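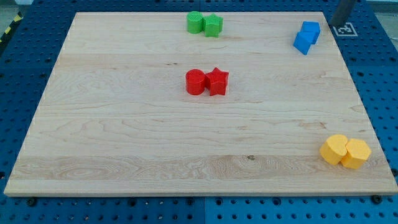
Sorting by color is the first job I give any arm I build, and this is how I set it up on the bench at Sandu, our shared workshop. You need a flat base that stays put, so bolt it down! Mine is a maple board fixed to the blue pegboard with black bolts, and I keep the bolts outside the corners so there are no heads sticking up where the blocks go. Put your marker on the pegboard, just past the far-right corner of the board — then it's still in place when you swap boards.

Reading time: 4 minutes

Now the blocks. Print two of each color in matte filament (shiny ones gave me awful glare back in September) and mix up the shapes. Cylinders are easy, stars are a pain, and you want both. Push the pairs right up against each other. That sounds mean, but a gripper that only copes with blocks standing on their own isn't much of a sorter.

Next, teach the heights. Bring the finger down slowly over bare wood until a sheet of paper just drags under it, save that as zero, then set your travel height 40 mm above it. Do the same near all four corners, please. My first board had a slight bow and I spent a whole evening blaming the code!

Start with the speed at 128 in the config file and run one color at a time. If the arm nudges the neighbor while it's grabbing, come in from the open side and close the fingers a little later. Stars like to twist as they lift, so I grab them across a point and the notch opposite. Janka Lukáč swears by rubber tape on the fingertips, and I've ordered a roll to try next.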